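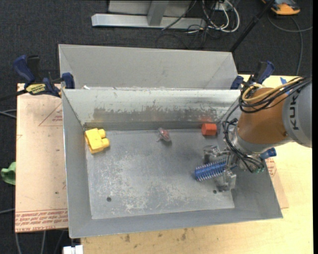 Why can't we just download the data, one of you wrote on the card after the last lecture, and go home at a reasonable hour? Two people added check marks next to it, so I'm treating it as a motion from the floor.

12 shares · 3 comments

Week 4 notes: Gathering grasp examples

You can download data. The reading for this week is a list of places to get it, and for the first problem set you did. The trouble starts when you want your own arm to pick up your own objects. Downloaded examples come from somebody else's gripper, over somebody else's bin, under lights you will never see. Some of that carries over. Working out how much is next week's topic, and you need a set of your own to compare against, so this week we collect.

1. What counts as an example

For the bin task, one example is one attempt. It has four parts:

- the view before the arm moves
- the grasp that was chosen (position, angle, how far the fingers open)
- the view after
- a label, success or failure

The label is where the arguments happen. In the Stura set, which last year's section built, "success" meant the object left the bin. This sounds fine until you meet an object that leaves the bin by being flicked over the wall. Stura has a handful of these, proudly marked as successes, and the policy trained on it picked up the habit. For Flollus, the set you are building, success means the object is between the fingers when the arm has reached the top of its lift and is still there when the arm stops over the other bin. Dropped on the way is a failure. Grabbed two objects is a failure, however pleased you feel.

A view taken with the fingers on either side of something, like the blue bristly one at the top of this handout, tells you nothing about the label. Please don't label from the middle of an attempt. Every section has someone who does, to save time, and then spends the saved time relabeling.

2. Failures are worth keeping

Students delete failures. I understand the impulse; I have a folder of my own early papers. But a model shown only grasps that worked has no idea where the edge is, and it will propose a pinch on thin air with great confidence.

Keep all of them, with one exception: attempts where the software crashed. Those go in the folder called "crashed" and do not get a label. If you can't tell whether it was a crash or a failure, write down what happened in a sentence and leave the label blank.

As for balance, Stura came out with 3,000 attempts, and most of the early ones failed. By the end most of them succeeded, since people had quietly started putting things where the arm liked them. Which brings us to the next section.

3. You are the bias

When you refill the bin by hand you will, without meaning to, do the following. You will put the objects near the middle. You will space them out so they look nice. You will stand the awkward one on its flattest side. Then you will train a model, put it in front of a real mess, and write in your report that "generalization remains a challenge."

Procedure for refilling:

- Tip the objects in from the tray. Do not place them.
- If something lands against a wall or in a corner, leave it there. Objects along the rear wall are the ones the model will be worst at, and you want them.
- If something lands outside the bin, put it back on the tray and tip again.
- Do not "help" between attempts. The arm works with what it has left itself.
- Refill when the bin is empty or after 4 failures in a row, whichever comes first.

Two bins side by side make this less of a chore. The arm moves things from the front one to the rear one, then you swap the roles in the config file and it moves them back. The object positions after a transfer are the arm's own doing, and they are messier than anything you would arrange. Remember to swap the roles. An arm that believes the full bin is the empty one will go on reaching into the wrong place all evening, logging each attempt faithfully.

4. Choosing objects

Look for variety in how a thing wants to be held. A faceted prism, a blocky yellow shape with knobs on one side, something with spikes all over it, something see-through: each gives the fingers or the camera a different kind of trouble. Six objects that are all more or less a box give you one object six times.

Clear plastic deserves its own warning. Depth readings on it are poor, and shiny metal walls don't help, as they'll show you a faint second copy of anything bright that sits next to them. Don't leave clear objects out of the set on that account. Do note them in the object column, so that when the numbers look bad you can find out which ones are to blame.

5. The bench in Villalobos

Before each session:

- Check that the clamps are tight. If a bin shifts, every position recorded after that is wrong by the same amount, and you won't see it in the pictures.
- Check that the cable bundle on the arm moves freely through its full reach.
- Run the empty-bin view first and save it.
- Write your start time in the log, even if it is 11:40 p.m. and you'd prefer there were no record.

Leave the scratches on the bin floor alone. Last year a very conscientious group polished theirs halfway through and handed me two data sets.

6. How many

Each group owes 264 attempts by the end of the month. At the bench's usual pace that takes about three sessions, more if you stop to watch, and you will stop to watch. Hold back 200 of the pooled attempts for testing before anyone trains anything. Pick them by session, so that whole sessions are held back together. Attempts from the same session look so alike that splitting them at random is close to handing out the answers.

The Kurnthorpe groups are collecting on the same task with a different gripper. We trade sets in week 6. Be kind about their labels, they'll be reading yours.

For next time: bring one attempt whose label your group could not agree on, both views, and a paragraph from each side.

Comments (3) · Share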